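Two-handed grasping of wheelchair handles: what the June trials showed

Jul 3, 2025

Our group completed its June trials on two-handed pushing last week, and the written report has gone to Orvokki Lehtinen for review. I am setting out the main points on this page for colleagues at other sites who have asked about the method. The views on open questions at the end are my own.

The task comes from the Usiline project, which studies how a humanoid robot may handle ordinary ward equipment that has not been changed for its use. A folding wheelchair is a demanding case. It has two push handles that must be held together, it rolls freely once the brakes are off, and its fabric back gives way under load. If one hand closes before the other, the chair turns, and the second handle is no longer where the robot last measured it.

Earlier work in our group treated the two hands as separate problems. Each arm was given its own target and moved when ready. In the method now called Mella, a single controller plans both arms, and neither hand may close until both are within tolerance of their handles. Mohammed-Awal Atinga wrote the controller. Sirkka Kallio prepared the training set of 3,000 grasp attempts, of which 1,563 were kept after screening. The remainder were set aside, mostly for errors in the recorded hand position.

Each attempt is divided into an approach, a hold and a closing phase. The hold is the part that differs most from our former practice. Both hands stop short of the chair with the fingers open, and the estimate of the handle positions is refreshed from the head camera before any contact is allowed.
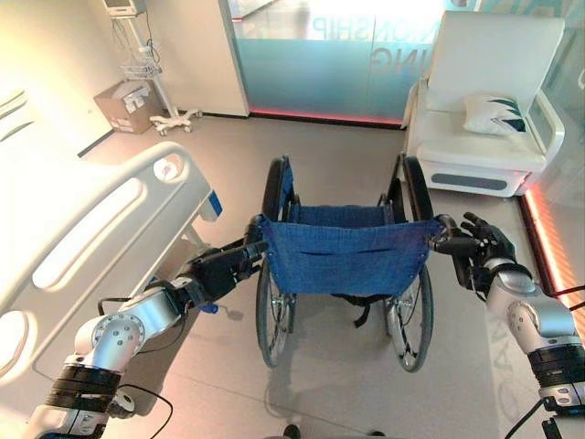

Both hands on the push handles, seen from the robot's head camera.

The closing phase ends with the thumb and index finger over the top of the handle. Lempi Jääskeläinen had argued for this grip from the start, and the trials supported her. A full wrap of all the fingers gave a firmer hold on the bench, but it tended to twist the wrist when the chair began to move. We therefore accept a lighter grip and let the arms carry the correction.

The evaluation consisted of 40 runs in our patient room, with the bed left in its usual place along the left side. The older method was tested under the same conditions in a separate series. With Mella, both handles were secured on the first attempt in all but 3 of the runs. Two of those failures followed from a poor estimate of the left handle, where the bed rail lies close behind the hand and the depth reading is less reliable. The third was a communication fault and says little about the method itself.

The rail deserves a further remark. It is a white molded part with large openings, and the depth software sometimes joined its edge to the fingers of the robot. Veikko Harju corrected much of this by masking the arm from the joint readings before the handle search begins. The mask is simple and adds no delay that we could measure.

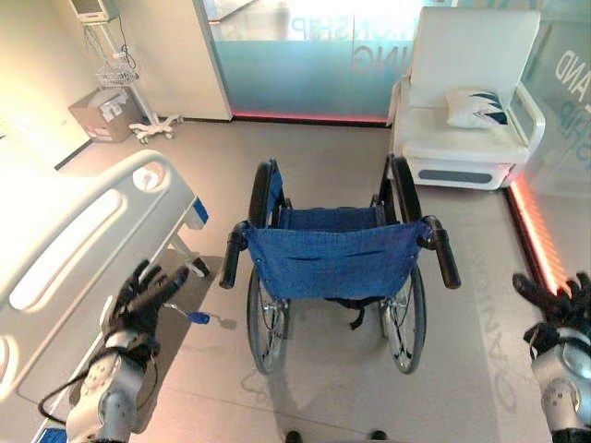 Hands open and clear of the chair, with the bed rail behind the left hand.

Several matters remain open. The trials used one chair, and the handle model was fitted to it. Vainio, our partner for the next stage, has asked for chairs with other handle angles, and I expect the present model to need fresh data for these. We have also tested only an unoccupied chair. The load of a seated person will change how it responds to the first push, and weighted trials must come before any other step is considered.

There is also the question of the hold itself. Some members of the group regard it as too cautious -- it lengthens every attempt, including the easy ones. I would keep it for the present. A shorter hold for cases where both estimates agree closely has been drafted, and Sirkka Kallio will test it on the recorded data first.

The screened data will be shared with the Tullano group once the file notes are complete. Requests for the controller settings should be sent to Mohammed-Awal Atinga.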